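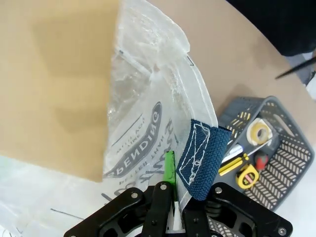

Navy woven pad with white cross stitching, next to a clear plastic bag

Home Topics Laundry Unanswered Log in

Musty smell in stored cotton pads

I keep 29 woven cotton pads in sealed plastic bags. By April they smell musty. Is the bag the problem?

Pui-shan Kao
Probably residual moisture. Thick stitched layers dry slower than the face fabric. Weigh one after drying, wait two hours, weigh it again. If the weight still drops, it was bagged too early. Leave the bag open — a sealed one holds the moisture in.

Gerasimos Triantafyllou
Vinegar. Works on towels too.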